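March 30, 2021

The budget form must go in tomorrow and I have still not finished the page for the second cell. I write this evening to put my thoughts in order, as my English is better on paper than in the meeting, and my head is better too. All day I went between my desk and the cell with the flowered walls, with the form in one hand and a pencil in the other.

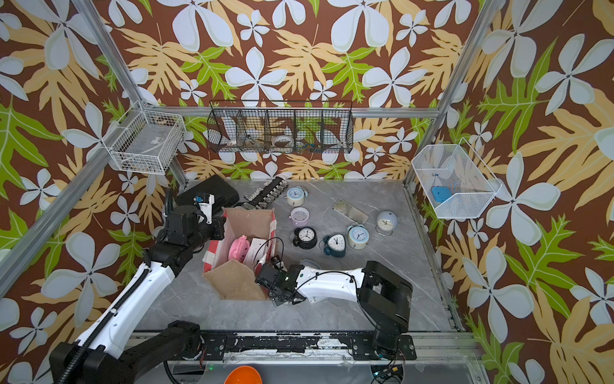
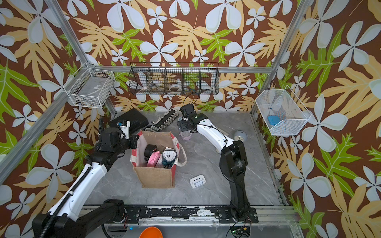 The two arms at work in the flower cell, with the wire baskets on the walls.

The question is simple to say. Do we buy one more cell the same as this one, or do we keep this one and spend the money on better parts for it? In February I was sure about the second cell. I had the offer from Trarnus on my desk, two arms with grippers and the base plate, delivered in 90 days, and I already imagined where it would stand. Now I am less sure, and I think this is a good sign, but it makes the form very difficult.

The arms themselves are good, I have no complaint to write. What costs us time is everything near the arms. The black rail at the front has lost much of its paint, and I looked at it for a long while today before I decided if I should put a new one on the list. It is ugly but it holds the bases. I wrote it down, then crossed it out, then wrote it again with a question mark. A form does not like question marks.

The cables are another matter. Under the right arm there is too much open wiring for my taste. I want a closed box for it, with a door, and a proper channel to lead the cables away. Crenshaw has such a box in the catalog in two sizes. I measured with the tape and the small one fits if we mount it sideways. I want the large one. I will ask for the large one and accept the small one, this much I have learned about budgets in this country.

Then the grippers. I asked for prices for spare fingers from Brolance and also from Dollmont. Brolance answered the same day with a clean list. Dollmont sent me 138 pages of catalog and a friendly greeting, and the price was not in it. I wrote back to say that I need the price of 4 sets, in one line, and I hope I was polite. I am never certain about my tone in English letters. I read it five times before sending and took out the word "only."

We should have fingers of more than one type. In one day the arms meet a hard alarm clock and a soft cloth, and it is a lot to ask from one shape of finger. My plan is two sets thin and two sets wide with a rubber face. If Dollmont stays silent I will order all from Brolance and not think about it any more.

I also made a line for the small objects, the clocks and cups and bags and so on. In the last budget they were hidden under "office supplies," and I was asked why one room needs so many alarm clocks. This time I gave them a line of their own with an honest name, "objects for handling." It is a small sum, but they break and get lost, and every time I pay from my pocket and forget to bring the receipt. I must find the receipt for the wallpaper too. It was in the blue folder before I moved desks.

About the second cell, I tried in the afternoon to calculate it like for a household. What does it cost to buy, what does it cost to keep, who will look after it. The first number I have from Trarnus. The second I can guess from this cell. For the third I have no number, and I believe here is the weak place in my whole plan. A second cell wants another person, at least for half of the day, and a person is on a different form and goes to a different office. If the arms come in summer and the person comes in winter, we will have expensive furniture.

So at six o'clock I decided to write it in two steps. In this form I ask for the repairs, the box, the fingers and the objects. For the second cell I ask only for the frame, the floor and the lights, which we can build ourselves without hurry. The arms I put as a plan for the following year, with the Trarnus offer attached. I must call them and ask how long the price stays good, it is written on the last page but the sentence can be understood in two ways, even after I used the dictionary.

I feel a little disappointed, I admit. I wanted to see four arms working at the same time.

Tomorrow morning: call Trarnus, print the form, look for the blue folder, buy milk.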